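# Paper Cup Use in Grindcombe Hall

## 1. Background

Grindcombe Hall has eight shared kitchens and one coffee counter on the ground floor, run by Lellon. Paper cups are free with any drink at the counter. Most of them end up in the kitchen trash because people carry their drinks upstairs and throw the cup out there. The hall pays for trash pickup by weight and by bag, and cups fill bags quickly without weighing much.

We wanted to know two things: how many cups are thrown out in the kitchens, and why people who own a mug still take a paper one. Our project started in October and ran for eight weeks. The first four were a baseline. In the second four we put a shelf of shared mugs in each kitchen and a sign at the counter.

## 2. Method

Bags were sorted by hand in the loading area each morning before pickup. We wore gloves and counted every paper cup, crushed or whole. Lids were not counted. Cups with food waste stuck in them were counted but marked separately, and we ended up not using that column.

We also sent a short survey to all 498 residents. It asked how often they bought a hot drink, whether they owned a mug, where they kept it, and what would make them use it more. The survey was open for ten days and 287 people filled it in.

The shared mugs were secondhand. We did not try to match them, and we took handled ones when we could get them so they could hang up between uses.

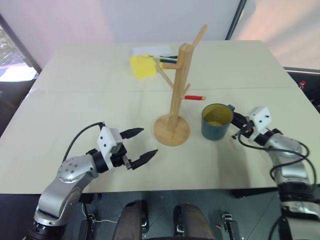
Hrvoje Stan wrote in the margin of our first draft that shared mugs would test the wrong thing, because people who dislike washing their own mug will not wash a shared one either. He suggested asking about washing directly. We added a survey question on it before the survey went out, and it turned out to be one of the more useful ones.

## 3. Results

We counted 1,996 paper cups in the four baseline weeks. In the four weeks with shared mugs, the total was a little under a third lower. Most of the drop came in the first two weeks. By the last week the count had crept back up in the kitchens on the top floors, and we don't have a good explanation for that. It may be related to exams.

Most people who answered the survey already owned a mug. The reasons they gave for not using it were, in order:

1. It was in their room and they were coming straight from class.
2. It was dirty.
3. They did not know if the counter would fill it.

The third reason surprised us. Lellon does fill personal mugs, but the menu board didn't say so until we asked.

## 4. Storage and washing

Several comments said there was no clean place to leave a mug. In most kitchens they were stacked wet on the shelf or left upside down on paper towels. We looked at hooks, a dish rack and a freestanding mug tree. Hooks needed permission from the building office, which took too long. The dish rack was filled with other people's pans within a day. A tree takes up little room and needs no drilling.
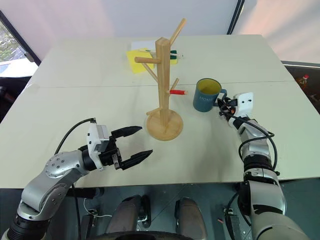

*Fig. 2. Wooden mug tree with angled pegs.*

## 5. Limits

We only counted cups in the kitchens. Cups thrown out in bedrooms or on the way to class are missing. The sign and the mugs started together, so we can't separate their effects. The hall at Hullitwood would have made a fair comparison site, but its counter closed for repairs before we could start there.

## 6. Next steps

We would repeat the count in spring with only the sign in place, then only the mugs. Lellon has agreed to keep the line about personal mugs on the menu board. The count sheets and survey answers are in the shared course folder.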